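Left gripper drops cloth mid-fold, no fault logged

skullow_bench
Two-arm cell, gripper on the left, fingered hand on the right. Since the November update the left side lets go of the cloth partway through a fold. Controller shows no fault. It did it 14 times in 35 runs yesterday.

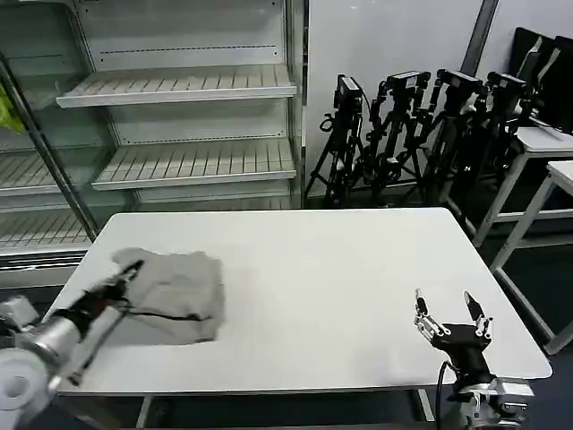 Grip force is set to 8 N and I haven't touched it. Right hand is parked open until the second half of the fold. Fingers have been cleaned.

dimside
Force is too low. Put it up to 12 and see.

keltomer_k
Disagree. If it was force you'd get slips at random points. Does it let go at the same spot each time?

skullow_bench
Same spot, about a third of the way over.

keltomer_k
Then check the cable at the wrist. Ours had a broken strand that only opened at one angle. Cycle count was 2,262.

dimside
A bad cable would log a fault.

keltomer_k
Ours didn't. And lock it out before you put your hands in there - ours closed again when the contact came back.

skullow_bench
Locked out. Will swap the cable tonight and leave the force alone for now.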